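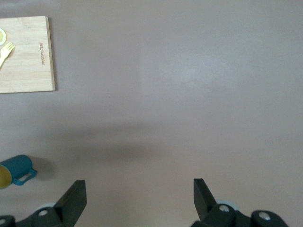 4. Setting up your Ponden kitchen scale

The Ponden weighs whatever is on it, including things you didn't mean to weigh, so most of its set-up consists of choosing where to put it. It wants a hard, level, smooth surface and will sulk on anything else. A broad, smooth tabletop is ideal. A bamboo chopping board is not, even a nice one, as a board sits slightly proud of the table and may rock by an amount you will never notice and the scale always will. Leave the board off to one side with its plastic fork on it and stand the scale directly on the table.

4.1 Fitting the batteries

1. Turn the scale over and rest it on a folded tea towel. The glass is tough, but it has never claimed to be brave.
2. Slide the battery cover towards the rear feet and lift it off.
3. Fit the two AAA batteries, following the plus and minus signs moulded into the tray. They face opposite ways, like people in a small lift.
4. Replace the cover until it clicks. If it doesn't click, it is the wrong way round.
5. Pull the paper tab out. You may now throw it away, or find it in a drawer in September.

Note: Rechargeable batteries work, but the low battery warning will appear earlier than it needs to and stay longer than you would like.

4.2 Levelling

1. Place the scale where you intend to use it.
2. Press lightly on each corner in turn. If one dips, turn the foot beneath it anticlockwise until it stops dipping.
3. Press all four corners again. Turning one foot often upsets its neighbour.
4. When nothing moves, stop adjusting.

Caution: Do not level the scale with folded card, beer mats or coins. We have had scales back to the Wolumstead workshop with all of these still attached.

4.3 Calibration

Your scale was calibrated before it was packed. It then travelled in a van. Calibrate it again before first use and each time you move house.

1. Switch on and wait for the display to show 0.
2. Hold UNIT and TARE together until CAL appears. This takes longer than feels reasonable.
3. When 300 starts flashing, place the 300 g brass weight from the box in the middle of the pan.
4. Take your hands away. Leaning on the table counts as having your hands on it.
5. Wait for PASS. If FAIL appears, remove the weight, check for draughts and start again at step 1.

Note: A tin marked 300 g is not a 300 g weight. The tin itself weighs something, and the maker of the soup did not have our display in mind.

4.4 Everyday weighing

1. Put your bowl on the pan and press TARE.
2. Add the first ingredient.
3. Press TARE again before adding the next, unless you enjoy subtraction.

The scale switches itself off when left alone. To stop it doing so halfway through a recipe, hold TARE until the small padlock shows. Remember to release it afterwards. The padlock is very small and the batteries will not mention it.

4.5 Messages on the display

Lo: the batteries are nearly flat.
Err 1: too much on the pan. Remove something, starting with any elbows.
Err 2: the surface is moving. See 4.2, and check whether the washing machine is on.
Negative number: you pressed TARE with the bowl on and then took the bowl off.

Replacement feet and battery covers can be ordered from Tarnbridge Spares, quoting part number 1354 for the feet and 2659 for the cover. Feet are sold in fours, although only one ever goes missing.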